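Bruken G2 hand-held gripper - replacement finger set and safety notice

Product group: Grippers and accessories
Order number: 400-73
Contents: 2 fingers, screws, fitting sheet
Availability: in stock at Brokum

Notice of 22/09/2022, please read before ordering

In August we received reports that the left finger of the G2 can become loose during long work. The screw turns back a little with every closing, and after some hours the finger stands at an angle. In one case, reported by Indrek Paulauskas, the finger came off and the object fell on the operator's foot. He was wearing safety shoes and was not hurt.

The fault concerns grippers with serial numbers up to 64. Our workshop found that the screws in this series were supplied without locking compound. The fingers themselves are good and do not need to be thrown away, but the old screws must not be used again.

What to do

Stop using the gripper if a finger moves when you push it with your thumb. Switch the gripper off and take out the battery before you touch the screws. Fit the new screws from the set and tighten them by hand - do not use an electric screwdriver. Leave the gripper for one night before the next work.

Owners of the affected series receive the screws free of charge. Write to Piret Butkienė in our service department and give the serial number, which you find under the handle.

After fitting, open the gripper fully over a flat table and look at both fingers from behind. They should face each other and neither should move under light pressure.
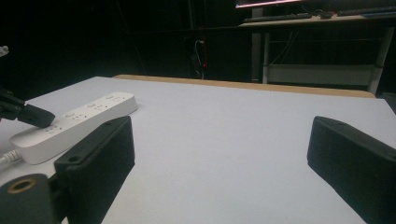
Can I continue to work with only one new screw?
Both screws must be changed at the same time, also when only one finger is loose.

Fitting in our workshop is possible by appointment. Please ask for Valdis Zariņš.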